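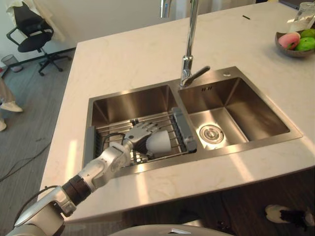 I bought the Brumetari dish soap bar in April and have used it every evening for 26 days. It cleans grease well, also from pans, and my hands do not get dry. The smell is lemon – a little strong for me.

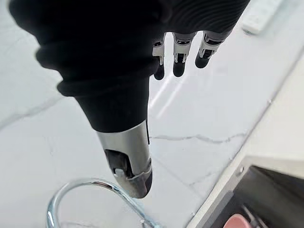
The bar becomes soft if you leave it in water, so buy a soap dish too. One bar weighs 120 grams and I still have half of it. I will order again, but without scent.

Four stars.
Rūta Vaher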